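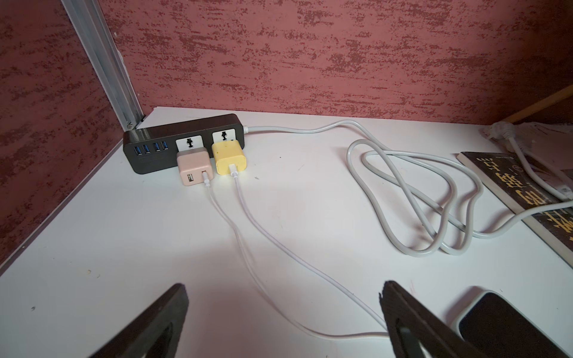
4.2 Planning the cell budget

We were delighted by how little of the money had to go on the arms' surroundings. Our first plan, drawn up with Anum Soomro, treated the phone-charging cell as two arms plus sundries. The sundries turned out to deserve a sheet of their own: chargers, cables, spare phones, framing, wall panels. We set aside around 1000 euros for them and ordered through Basstead, who could ship everything in one go. 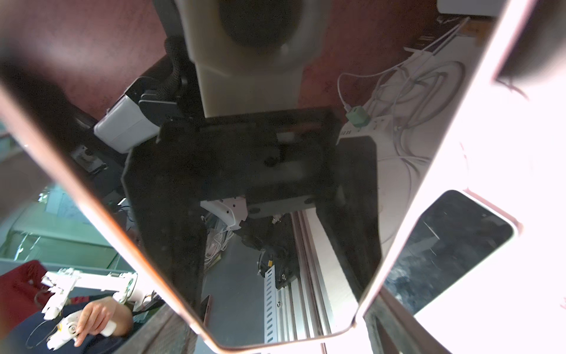
Figure 3. Teleoperation with a hand controller; a phone is held at the gripper.

Cables are the line we would most like other groups to copy. Phone work bends and tugs at them all day, and a spare costs almost nothing next to an idle operator. We bought 17 and wish we had doubled it! Gripper fingers come next. Harano quoted for sets of three, Fröhlich for single pairs, and the single pairs suited us far better while the finger shape was still changing. 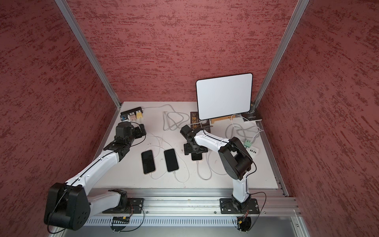
Page last changed: March

Both arms bolt to the same front rail, and this pleased us more than any other purchase. A second cell can reuse the drawing as it stands, so its budget is mostly a copy of the first, minus the design hours. We priced the wrist cameras separately (see the Toko quote, Appendix B) and kept them out of the arm total.
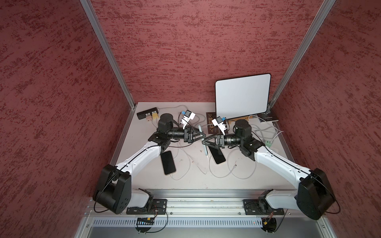

Siv Brekke, commenting on the draft, felt that operator hours should sit in the same table as the hardware, as a lab comparing two quotes will otherwise pick the cheaper arm and pay for it in training time. We have added a column for this in Table 2.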